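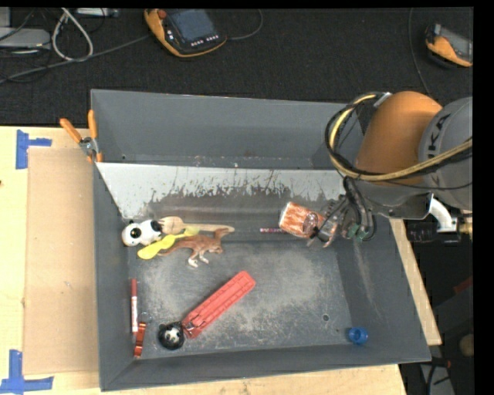

**Figura 3.** Recipiente metálico gris sobre una mesa de madera clara.

¿Sirve la fecha de consumo preferente para predecir cuándo un hogar tira un alimento envasado? Muy poco, al menos con los datos que tenemos: en nuestra muestra, la fecha impresa explica una parte pequeña del momento del descarte, y esa parte se reduce todavía más al separar los productos abiertos de los cerrados.

### 4.2. Fecha impresa y descarte declarado

La literatura sobre desperdicio doméstico repite que el consumidor confunde «consumo preferente» con «caducidad» y que bastaría con rediseñar la etiqueta. Conviene desconfiar de una tesis tan cómoda. Casi toda la evidencia que la sostiene procede de cuestionarios en los que se pregunta a la gente qué haría, y lo que la gente dice que haría con un yogur tiene una relación incierta con lo que hace.

El panel Varano reunió 937 anotaciones de descarte en 193 hogares, recogidas mediante un diario en papel. De ellas, 200 carecían de fecha legible y se excluyeron del análisis principal. La exclusión no es inocua: los envases sin fecha legible suelen ser los más manipulados, y es probable que su ausencia incline la muestra hacia productos que pasaron poco tiempo fuera del armario.

La escala de Stinis, empleada en el estudio previo de Bañez para medir la «confianza en la etiqueta», tampoco nos convence. Tres de sus ítems preguntan prácticamente lo mismo con otras palabras, lo que infla la consistencia interna sin aportar información. Al retirarlos, la asociación con el descarte temprano pierde la significación estadística. Nos parece prematuro, por tanto, hablar de un «efecto etiqueta».

Queda la submuestra de 135 hogares que completó también el inventario de despensa. En ella, el tamaño del envase predice el descarte mejor que cualquier variable relacionada con la fecha. El resultado apunta en la misma dirección que el informe Lilter, aunque aquel trabajo no distinguía entre envases abiertos y cerrados y sus autores extrajeron conclusiones bastante más firmes de lo que permitía su diseño. En el apartado 4.3 se repite el análisis por categoría de producto.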